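Stulano Folding Table, Light Wood

Product code 259. Sold singly, flat packed, legs in the same box.

We've wanted to stock a proper folding table for years. Folding clothes on the bed is fine until you've done it three evenings running and your back starts to complain, and the kitchen table always seems to have somebody's breakfast on it. The Stulano is made for one job and does it beautifully: it gives you a flat, smooth, steady surface at the right height, and it stays out of the way when you've finished.

The top is 97 cm long, enough for a grown-up's jumper with its arms spread, with room left over for the pile you're building beside it. It stands 77 cm high. That suits most of us in the shop (we range from quite short to very tall indeed) and if you like to sit while you fold, an ordinary dining chair goes with it nicely. The surface is sealed, so a slightly damp T-shirt won't leave a mark, and the edges are rounded over so that tights and fine knits don't catch. I'm very fond of those edges! We sent the first batch back to the makers in Rudunham because one corner snagged a cardigan, and they took the point and did every one again by hand.

Who is it for? Anybody with a small home, really. It lives happily in a bedroom, next to the wardrobe, so things can go from the pile to the hanger without a trip down the hall. It's just as good in a shared room where the bed, the shelves and the clothes all have to get along together. Put it near a window if you can. Daylight is by far the best way to tell black from navy, and if your household wears as much black as mine does you'll be glad of it.

A few words on dark clothes, as we get asked about them a lot. Fold them inside out if they're cotton, and keep them apart from anything pale and fluffy until the fluff has been brushed off. A patterned cloth laid over part of the table is handy for this. It protects the wood from zips and buttons, and you can shake it out of the door when you're done. For trousers, let one leg hang over the side while you smooth the other, then bring the two together and fold in half, then half again. Small things go last, in the gaps.
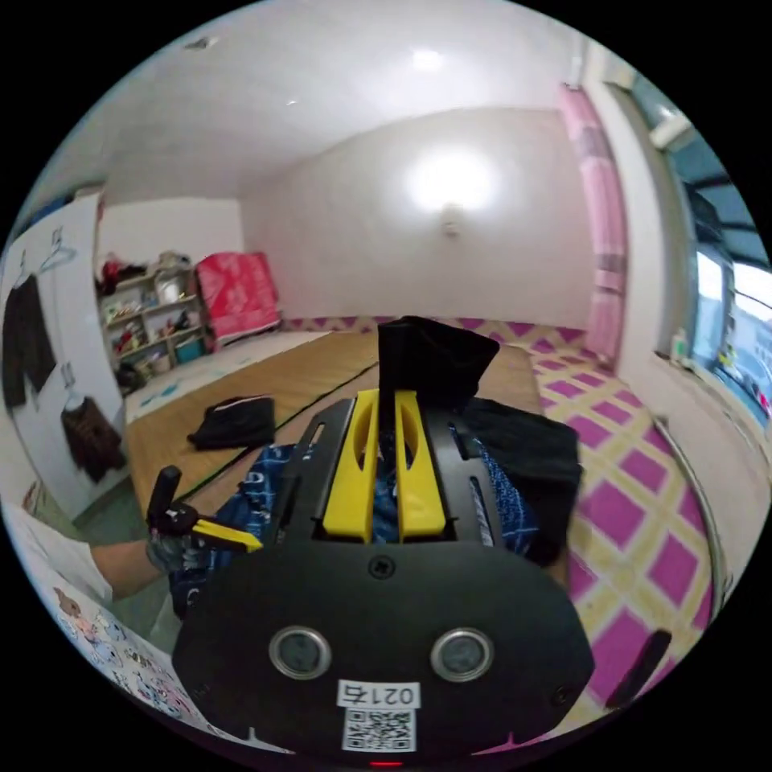 Nawal Ouali wrote to us that she had given up folding at all before she bought hers, and simply kept two baskets, one clean and one not. "I do it in the evening now with the radio on. My only grumble is that I wish it came a bit longer, because a double duvet cover still needs two people and a bed."

She's right about duvet covers. We tried one in the shop, with one of us at each end, and it ended up on the floor. For sheets and pillowcases the table is splendid, but for anything bigger please do keep using the bed.

Putting it up

The legs come folded in the box. Stand the top on its long edge, pull each pair of legs out until it clicks, then tip the whole thing over on to its feet. Each foot has a screw-in pad which turns either way to take up an uneven floor. On carpet or a soft mat, give the table a gentle push down at each corner before you load it, and then check the pads again after a day or so.

Looking after it

Wipe with a damp cloth and dry it straight away. Don't iron on it. The seal will stand a warm mug but not an iron, and we've got the scorched sample in the Flestovham shop if you'd like to see what happens. A new coat of Hajji clear wax once a year keeps it looking lovely. One small tin will do the table several times over.

What's in the box

One table top with legs fitted
Four screw-in foot pads, plus 3 spares
One leaflet on folding, drawn by Sebastián Olivares

Do keep the leaflet. The page on fitted sheets is the clearest I've come across, and it has finally got me to stop rolling mine into a ball.

Delivery and returns

We send tables out from Flestovham in the mornings. You can also collect from the shop, and we'll carry it to your car. If it doesn't suit your room, bring or send it back in its box within a month, foot pads included. Spare pads and leg catches are kept in stock and can be ordered by quoting the product code.

A longer table is being tried out at Rudunham now, and we hope to have the first few in by February.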